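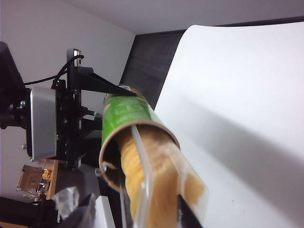

Mulugeta Mamo objected that a complaint about a moderator should never go to the moderator it names, and that any server where it does has no appeals process at all. His post, made in the fourth week of the Nilletti dispute, drew more replies than any other in our corpus and sets out the problem this section deals with.

12 comments 4 shares

4.2 Where complaints about staff go

Flalstead is a survival-building server with an attached forum and a voice chat. At the time of the study it had four administrators and a larger, shifting group of moderators. Its written rules said that reports about staff were private and would be "handled by the team." They did not say who on the team would handle them. We coded 240 threads and chat logs in which a member criticised a staff decision, and we interviewed members from both sides of the dispute. Log excerpts were supplied by members who had taken part in them, and we did not ask for access to the staff channel.

Of the 240 items, 67 were removed or locked before the end of the day on which they were posted. Removal by itself tells us little. Some of these posts contained real names or home towns and would have been taken down under any reasonable policy. What members objected to was that the removal notice carried no name. A poster could not tell whether the thread had been closed by an uninvolved moderator or by the person it was about. In interviews, members on both sides described this as the main source of bad feeling, ahead of the original bans.

The private report form had a similar weakness. Reports went into a queue that every administrator could read. Chaltu Araya told us she had filed two reports about the same administrator and had the second one answered by him, politely, within the hour. She did not file a third. Taner Sarıgül, a moderator during the same period, defended the arrangement. He said the team was small, that most reports were about stolen crops or swearing in chat, and that a separate channel for staff complaints would have sat empty for months and then filled up overnight. Our coding partly supports him. Complaints about staff were a small share of forum activity until the Nilletti bans, and then came in a burst.

Figure 4. Route of a complaint at Flalstead before and after the June rule change. Solid lines show the written procedure; broken lines show the routes members reported using.

The broken lines in Figure 4 need some explanation. When members did not trust the form, they did not stop complaining. They moved the complaint elsewhere: to private messages with a friendly moderator, to a second server called Tefera set up by former players, or to the suggestions board, where it was worded as a general proposal. Posts of the last kind are easy to miss. A thread titled "Idea: cool-down for repeat bans" reads as a suggestion about game settings, and only the replies make it clear that everyone knew which administrator was meant. We coded a thread as a complaint if at least one reply named a staff member or a particular ban.

The rule change in June did two things. Removal notices now carried the name of the staff member who acted, and a report naming an administrator was hidden from that person in the queue. The second change depended on a plug-in, Isotex, that had to be set up by hand for each report category, and for a while it covered only two of them. Mingxuan Song, who maintained the plug-in, described this as an oversight. Several members did not believe him, and the suspicion stayed in the forum well after the setting had been fixed.

We are cautious about reading the later fall in public complaints as a sign that the change worked. Part of the group that had complained most had already left for Tefera by then, and those who stayed may have been more content to begin with. Bontu Workneh put it to us differently — she said she still did not expect to win a report, but she now knew who had read it. Similar remarks came up in other interviews, mostly from members who had lost an appeal and stayed on. Section 4.3 looks at what the four administrators themselves said about named notices, including the one who resigned over them.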